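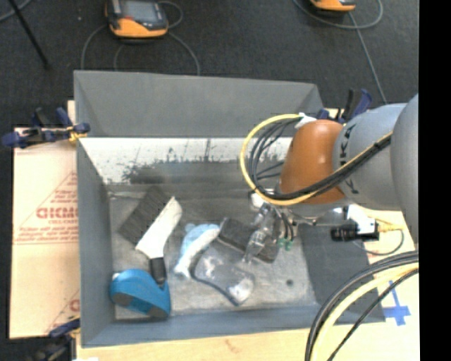 A large gray bin on a wooden tabletop

Bin (container)

A bin is an open container with a flat bottom and straight or slightly sloping walls, used for keeping or moving goods. The word comes from Old English, where it meant a manger or a basket for feed. In modern use it covers many sizes, from small parts bins to the grain bins of farms.

History

Before the railways, goods of small size were mostly kept in sacks, barrels and baskets. These did not stack well, and much room in the storehouse was lost. In the port town of Warnau, merchants agreed on one common size of bin, so that 40 of them filled one wagon. The rule was later taken over in Flandby, where the walls were made 3 inches higher.

Sizes and stacking

Bins are divided into stacking and nesting types. A stacking bin has a strong rim which carries the bin above it. A nesting bin has sloping walls and goes inside another one when it is empty, which saves space on the return trip. The historian Leidy Benavides lists 53 local names for the nesting type in her study of the Warnau market.

See also

Barrel
Crate
Rilletti basket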